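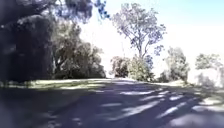

Prellard student show

cuc_ninh
Has anyone got a ticket for the Prellard graduate show in May? They're £18 this year.

Khoa H
Got mine. 8 designers, down from last year, so I expected it to be cheaper.

RohaniN
The hall in Flosodbridge costs more now. £18 is fair.

Khoa H
Not for students it isn't. It was free when I graduated.

lamtrieu
Agree with Rohani. Fabric alone cost me a fortune in final year and the college paid none of it.

cuc_ninh
Is the knitwear on first or second?

RohaniN
Second, after the break.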